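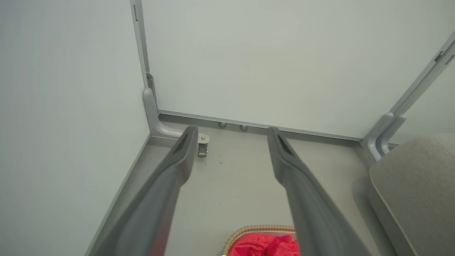

Inside the box, left corner: pale panels, corner post, gray bracket and the small silver latch on the floor.

Parts Cabinet, Bay 15: Gallery and Notes

This page covers the small enclosure we put together for Bay 15 at the Lashari workshop. It has light panels, a metal frame and a flat floor, and it is meant to keep dust off small jobs while they wait for the next step. Most of the questions we get are about the corners and the hardware, and the notes run in the order we built things. Text is by the Turerer build group. The job sheet number is 2359, if you are looking for it in the drawer.

The back wall
One smooth panel, pale gray-white, with no printing or markings on it. We wanted a plain surface that shows dirt early. The panel was cut a little oversize and trimmed to fit after the frame was square. If you build one of these, leave the protective film on until the last day. We peeled ours in February, too early, and had to clean the panel twice before the frame was closed up.

The left wall
Also plain, a light gray-green. It came from a different batch of panel than the back, and side by side the two shades are easy to tell apart. We thought about ordering a matching piece and decided to leave it. The two walls meet in a straight vertical seam with a thin silver-gray post running down it.

The post
The post goes down to the floor. There is a small dark slot near the top. People ask whether the slot should be covered. We left ours open, and so far there has been no reason to change it. Cut the posts together in one session with a stop on the saw. Ours were cut on two different afternoons and one came out short, so it was used up on another job.

The corner bracket
A curved gray piece, L-shaped, that carries the line of the post around into the floor edge. This is the part that took the longest to choose. The first brackets we tried had square inside corners, and crumbs and filings collected in them. A curved one can be wiped in one pass with a folded cloth. Tighten the bracket after the post is plumb. If it goes on first it will pull the post over and you will be chasing the seam the rest of the day.

The floor
Flat and light gray. It has a low raised lip along the left wall, and an aluminum trim rail along the bottom of the back wall. The lip is handy for anything that rolls. We set the floor with a level in both directions and then again after the walls were up, and it had moved slightly at the back. Two thin shims fixed that.

The trim rail and bolts
Two round silver bolt heads stand out from the rail a short way to the right of the latch. They are set right where the floor meets the back wall. Flush heads would be neater, and we may switch to them on the next one. The round heads were what we had in the drawer, and they are easy to find by feel when you are reaching in. Check them for tightness every 8 weeks. Write the date on the card on the side of the bay.

The latch
A small silver clasp with a rounded head and a short hinged body. In the picture it is lying against the floor, just in front of the left corner. It is a small part and the same general color as the rest of the hardware, so look for it before you slide anything into that corner. Spare latches are kept in bin 428, second shelf. Please put the empty bag back in the bin when you take the last one, and add it to the order list.

The right side
A silver frame rail marks where the back wall meets the next panel. It has a notch near the upper end with rectangular cutouts. Measure the notch before cutting a new panel for this side. The drawing has it slightly too high, and the correction is penciled on the shop copy only.

Cleaning
We use the Pristine wipes from the supply closet on the panels and a dry brush along the trim rail. Start at the back wall and work toward the opening. The light floor shows every speck, and you can spot one near the latch in the picture. Go around the bolt heads with a cotton swab. Skip the strong solvent. It left a cloudy patch on an offcut and we did not try it again.

Changes for the next one
The second enclosure is going to the Ilen room and will be the same width. Planned changes are panels from a single batch, flush bolts if they arrive in time, and the lip carried around to the right side as well. The curved brackets stay as they are.

Parts and drawings
The cut list and the marked-up drawing are in the Bay 15 folder by the door. Panel offcuts big enough to be useful are standing behind the saw, and anyone in the shop can take them. If you borrow the long level, hang it back on its hook before 5 p.m. so the evening group can find it.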